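My kitchen phone rule, five months in

So back in September I made a rule that my phone isn't allowed in the kitchen. I'd been burning the onions pretty much every night because I was reading group chat messages at the stove, and Tahira (my sister-in-law, very blunt) told me my soup tasted like a campfire. Fair enough!

The first week was awful. I kept patting my back pocket like I'd lost a tooth. But then I started putting the radio on, and I dug out the old Lashari cookbook with the stained pages, and dinner got kind of fun again. I've made the lentil thing nine times now and I'm still not sick of it.

The timer was the hard part. I always used my phone for that, so I bought a wind-up one for five bucks, and it ticks so loudly that Daniyal can hear it upstairs. He has opinions.

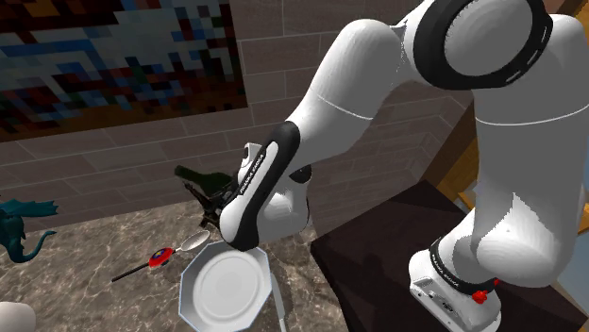

What I'm changing next

I want to try the same thing with breakfast, which is tougher because I like to read the news over my coffee. Adeel swears by the paper crossword. I'm terrible at crosswords, but I've got two books of them from Christmas, so I'll start with the easy one on Monday and see how far I get before the toast pops.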